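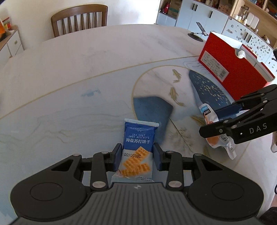 Daronard 양팔 파지 플래너 2.6

읽는 시간 2분

손에 쥐는 그리퍼 두 대로 모은 시연 데이터를 정리하고, 그걸로 파지 자세랑 양손 순서까지 뽑아주는 소프트웨어. 하드웨어 미포함. 그리퍼는 쓰던 거 그대로 쓰시면 됩니다.

어디에 쓰나
과자 봉지, 비스킷 소포장, 파우치. 얇고 구겨지고 번들거리는 것들. 상자는 다들 잘 잡는데 봉지에서 막히죠. 한쪽은 세워서 잡고 한쪽은 들고 있는 식의 작업, 그런 구간을 좌우 따로 잘라서 라벨링합니다.

인식 모듈 (Hillstead)
- 봉지 윤곽 + 상단 실링 부분 따로 검출. 실링 쪽을 물지 몸통을 물지 설정에서 선택
- 무늬 있는 테이블 대응. 물고기 그림, 대리석 무늬 위에서 물체로 오검출되던 문제 이번 버전에서 많이 줄었음
- 포장지 글자는 한글, 한자, 영문. 날짜 인쇄도 읽음. 단 구겨진 면은 기대하지 마세요
- 손가락 끝이 물체를 가릴 때 앞 프레임 추정값 유지 (끄기 가능)

계획 모듈 (Sosa)
- 양쪽 그리퍼 충돌 검사, 50 Hz
- 집기 / 세우기 / 들고 대기 / 놓기 구간 자동 분할. 경계는 타임라인에서 끌어서 수정
- 손가락 열림 폭 곡선 표시, 튀는 값은 빨간색
- 주변 물건(상자, 스탠드류)은 장애물로 등록 가능. 수동입니다 아직은

내보내기
궤적, 열림 폭, 구간 라벨 한 번에. 좌우 시간 맞춤은 자동인데 시작할 때 두 그리퍼를 2초간 같이 닫았다 열어주셔야 합니다. 이거 빼먹고 문의 주시는 분 제일 많음.

구성
기본: 인식 + 계획, 작업 템플릿 44종
추가: Gretside 검수 화면. 여러 명이 같은 클립을 나눠서 볼 때 필요해요. 혼자 쓰면 굳이.

설치 전 확인
GPU 메모리 6 GB 이상. 리눅스 권장. 윈도우는 재생이랑 검수만 되고 학습용 변환은 않됨. 라이선스는 PC 한 대 기준, 이전은 메일로 요청.

업데이트
6월에 봉지류 템플릿 추가 예정. 투명 포장은 그 다음. 날짜 확정 아니니 그것 때문에 구매하시는 거면 좀 기다리세요. 체험판은 기능 제한 없고 클립 50개까지 열림니다.

댓글

라면봉지: 구간 자동 분할 쓸만하네요. 근데 '들고 대기'가 너무 잘게 쪼개져요 최소 길이 조절 되나요

관리자: 설정 > 구간 > 최소 길이요. 기본값이 짧게 잡혀 있습니다

m_grip: 2.4 프로젝트 그대로 열리나요? 템플릿 손댄 게 많아서

관리자: 열립니다. 템플릿 폴더는 따로 복사해 두세요

초보연구생: 식탁보 깔고 찍은 것도 되나요... 체크무늬인데

m_grip: 저는 체크에서 좀 틀렸어요. 작업 영역 지정해주니까 나아짐

관련 제품
- Gretside 검수 화면
- Hillstead 인식 모듈 단품
- Sosa 궤적 편집기
- 양손 시간 맞춤 도구 (무료)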